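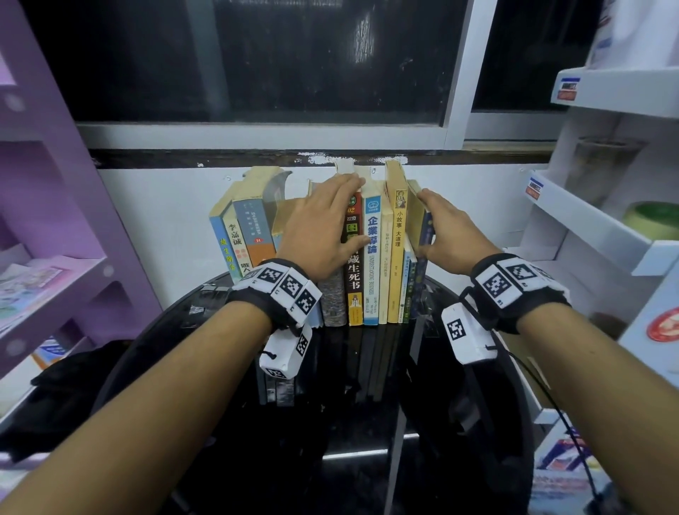

How do you keep a row of books upright without bookends?

Press the row together from both sides, keep one palm flat on the spines in the middle, and push the last book in towards the rest. Stand the heavier books at the ends and the row will usually hold by itself.

The flat palm comes out of a study on teaching robots to tidy shelves, run by Glykeria Vlachopoulos at the Dristdale workshop and written up in June. Her group recorded people straightening books at home, wearing printed markers at the wrists so that the position of each hand could be worked out afterwards. They collected 200 recordings in Sodton and another 200 in Kasham, and trained an arm to copy them.

The first version of the arm used one hand and pushed from the end. It left the row leaning in 31 of its trials. The second version was given both hands, with one told to hold still while the other pushed, and that figure dropped to 15. The method was otherwise the same. The full write-up is on the Le Goff project page, along with the results for plates, which were poor.

For doing it yourself:

Work on a clear surface first. A glass tabletop is slippery, so push slowly and stop when the covers touch.

Spread your fingers. Fingertips on the top edges stop the middle books riding up as the row closes.

Curl the other hand over the top of the end book and push low down as well as high – a book pushed only at the top will tilt.

Put thin paperbacks between stiffer books. They bow if they stand at the end.

Tall books with worn covers do better leaning at the back than squeezed in the row. If a cover has a plastic wrap, check that it isn't caught on its neighbour before you push.

Don't pack a shelf so tightly that you have to pull a book out by the top of its spine. Push the books on either side back a little and grip the one you want by its middle.

Dust the top edges before closing the row, brushing away from the spine. A dry paintbrush is fine for this.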